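Home Tickets Observing Log Downloads Contact

We use cookies to keep you signed in. Accept | Settings

Ticket 137: Tracking drops out on Jupiter captures, Enex mount, Trestesham dome

Status: closed
Opened: December
Last updated: February 23, 2020

Problem as reported

The Enex mount in the Trestesham dome loses its target partway through a planetary imaging run. Jupiter drifts east out of the field over a minute or two, then the mount reports that it is still tracking at the normal rate. The capture software does not show an error. The run has to be stopped and the planet centered by hand. On the worst morning this happened four times before sunrise.

Stars are affected too, but it is harder to see on wide-field work. Frames taken with the short refractor show slight trailing when compared one after another.

Setup

Enex equatorial mount, firmware as shipped. Eleven-inch reflector with a planetary camera. Control computer running Pratimia 4 for the mount and the dome. Guide camera not used for planets. Power from the dome supply through a distribution box on the pier.

Log

1. Checked polar alignment. It was off by a small amount in altitude, which would cause slow drift but not a sudden loss. Corrected it anyway. Fault came back the next clear night.

2. Checked balance in both axes. The reflector was a little heavy toward the camera end after the filter wheel was added. Moved the counterweight and slid the tube forward in the rings. No change to the fault.

3. Swapped the mount data cable for a spare and ran for two hours on a star near the celestial equator. Lost tracking once. Put the first cable back, lost tracking once. Cable ruled out for now.

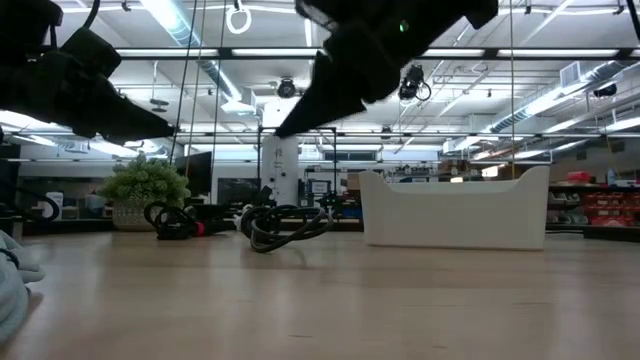

4. Read the Pratimia log for the same two hours. At each loss there is a gap in the position reports from the mount. The gap is 41 seconds long every time. After the gap the reports start again with the right ascension axis sitting where it was when they stopped. So the axis was stationary during the gap and the software assumed it had kept moving.

5. Measured voltage at the mount input with a meter during slews. It dipped when the dome motor started at the same moment as the mount. Put the mount on its own supply. The dips went away. The gaps did not. Leaving it on its own supply in any case.

6. Turned off dome following in Pratimia and moved the dome by hand. No gaps in a full night. Turned it back on and the first gap came within the hour. This is the first test that made a clear difference.

7. Looked at the dome following settings. Pratimia was polling the dome encoder and the mount on the same port, through the hub. When the encoder is slow to answer, the mount command waits behind it. If the wait is long enough the mount goes into its own safe mode and stops the drive, then restarts after the timeout. The manual mentions the safe mode in one line, in the section on handheld controllers — easy to miss.
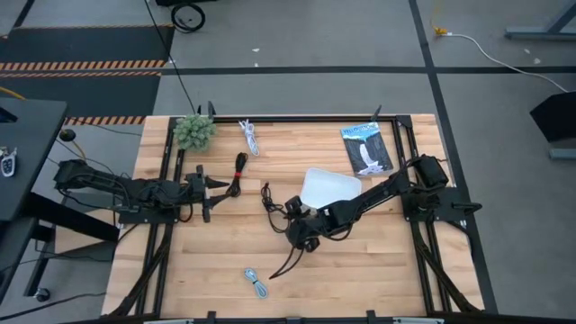 The encoder on our dome is the older Bae model and it is slow to answer in cold weather. It was below freezing on every night the fault was logged. I warmed the encoder housing with a dew strap for one session and the gaps dropped from nine to two, so temperature is part of it but the shared port is the cause.

8. Moved the dome encoder to a separate port on the computer, with a separate driver entry in Pratimia. Set the polling interval to 16 seconds, up from the default. The slit is wide enough that the telescope does not see the edge of the dome between updates.

9. Ran on Jupiter from the time it cleared the trees until dawn. It is low in the southeast before sunrise at the moment, so the session was short and the seeing was poor. Captured 127 video files with no loss of tracking. The planet stayed within the small capture window for the whole run. 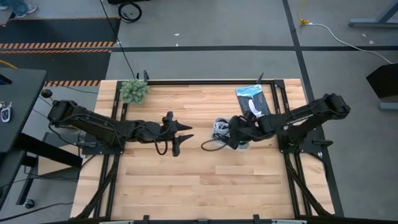
Detail on the stacked results is limited by the low altitude. The two main belts are clear and the north edge of the equatorial zone shows some structure. The Great Red Spot was on the far side for most of the session. None of this has to do with the mount, but a few people had asked whether the drift had been hurting sharpness in the older files. It had not, except in the last few seconds before each loss.

10. Repeated on three more mornings, one of them well below freezing. No gaps in the log.

Fix

Put the dome encoder on its own port. In Pratimia, open Devices, then Dome, and choose the new port. Set polling to 16 seconds. Restart the program — the change is not picked up until you do. Keep the mount on its own power supply.

Still open

The safe mode timeout cannot be changed in this firmware. I have asked Enex if a later version allows it. If the reply is useful it will go in a new ticket.

Comments (3)

pierlight: Same mount, different dome, same 41 second gap. Moving the port fixed it for me. I had already sent the mount back once.

dusk_to_dawn: Does this apply if you have a roll-off roof and no encoder? I get drift but no gaps in the log.

pierlight: Probably a different fault then. Check polar alignment first and open your own ticket with the log attached.

Get ticket updates by email. Enter your address to subscribe.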